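Andri Gisler of Kisar on the second album and a cold church hall
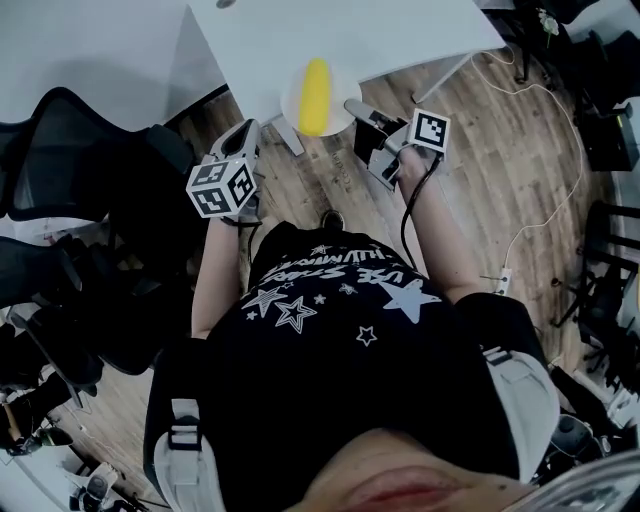
Black T-shirt with a star print, arms out in front.

September
By Vasanthi Wijesinghe

Print this page | E-mail this article

Kisar started as a duo playing old hymns on harmonium and guitar. It is now a four-piece with a cello and a proper drum kit, and its second album, "Clorwood," comes out next month on the Brynjólfsdóttir label. Andri Gisler writes most of the songs and sings about half of them. We spoke by phone in the late afternoon, after he had spent the day putting inserts into record sleeves.

"My fingers hurt," he said. "The inserts are slightly too big. They go in, but you have to persuade each one."

The first album was recorded in a bedroom in a week. This one was made in a church hall in Dranancombe, with the band sleeping in a rented house up the road. Gisler picked the hall for its sound and did not ask about the heating.

"There was one heater on the wall and it took coins. It also buzzed, so we could only have it on between takes. You can hear on 'Low Field' that I'm cold. My voice is tight. We tried it again later in a warm room and it was a better performance, technically, but it didn't sit with the cello part. So we kept the cold one."

The sessions ran longer than planned. The engineer left the tape machine going whenever anyone was in the room, and by the end they had 799 minutes of material for a record that runs 43. Gisler did the first round of cutting alone and says he did it badly.

"I kept everything that had been hard to play. If a part took all afternoon, I wanted it in. Then the others listened and asked why there were two songs with the same harmonium figure. I hadn't noticed. I'd been listening for mistakes and I'd stopped hearing the songs."

One of those two was dropped. The other became the title track, which opens the second side and is the longest thing the band has done. It has no chorus. The cello holds one note for most of the first verse while the guitar moves under it, and the drums come in so quietly that I missed them the first time through.

I asked whether Clorwood is a real place.

"It's the name on a gate," he said. "There was a farm near where my grandparents lived, and the gate was still there when the house was gone. I never found out whether Clorwood was the family or the farm. The song isn't a history of it. I just liked having a name with nothing attached."

The words on the record are plainer than on the first one. Gisler said he went back to those early lyrics before starting this set and found he could no longer say what some of them meant.

"There's a line about a silver hour. People have asked me what the silver hour is. I was 22 and it fit the tune. This time I read every lyric out loud with no music, in the kitchen, and if I felt silly I changed it. A lot of them got shorter. 'The Ferryman's Coat' had six verses and now it has three, and the story is easier to follow."

That song is sung by the whole band in unison, with only a hand drum behind them. It is the closest thing on the album to the hymn singing Kisar began with. Gisler grew up with that music and still goes looking for it in secondhand shops. He owns over 40 hymnals, most of them missing pages, and writes in the margins.

"I'm not religious now. I was raised with it, and the tunes are built for people who can't really sing, standing next to other people who can't really sing. They stay in a small range. They give you somewhere to breathe. If you want to write something a room can join in on, that's a good place to learn."

Do rooms join in?

"Sometimes. In small places, yes. At the festival last summer we tried it in the afternoon on a big stage and it went nowhere, and I stood there with my hand up like I was stopping traffic. I've stopped asking for it. If they sing, they sing."

The change in the band's size came out of that summer too. Two people could not fill an outdoor stage, and the harmonium kept drifting out of tune in the sun. The cellist had already played on a few of the early demos, and the drummer came from a louder band that had just broken up. Gisler admits he was not easy to work with at first. He was used to deciding everything between himself and one other person, usually in the car.

"With four you have to say things out loud. I'd get to rehearsal with a song finished in my head and be annoyed that they were playing something different. It took me most of a winter to see that their version was often the one I wanted."

He gave the drummer's part on "Tallow" as the case he thinks of most. It was written as a slow waltz. She played it in four, by accident, while the rest of them stayed in three, and the two patterns met up every few bars. They spent the rest of the evening learning to do it on purpose.

"It's a pain live," he said. "If I look at her hands, I'm lost. I look at the floor."

The album will be played in full for the first time at a hall show in Dranancombe - a different hall, with radiators. It holds 212 and there were still tickets left when we spoke. A short run of dates follows, mostly in rooms of that size or smaller. The harmonium will travel in a new case, the old one having lost a hinge.

Gisler does not expect to play much from the first record. Two of its songs have been worked up for the larger band, and the rest he is happy to leave alone for now.

"Some people come for those, and I know that. I'll play 'Wren Song' if somebody shouts for it and we aren't running late. But I've been playing it alone in my room since I was a teenager. The new ones I still get nervous about."

He has started writing again, though slowly. There are a few tunes with no words and one set of words with no tune, about a brother and sister dividing up the contents of a shed. He thinks it may turn out to be a duet. He has not shown it to the band, and said he would do that once the tour was over and he had slept.

Before that there were more sleeves to get through. He had done two boxes and there were three left in the hallway.

"Clorwood" by Kisar is released by Brynjólfsdóttir on vinyl and download. The vinyl comes with a lyric insert.

Print this page | E-mail this article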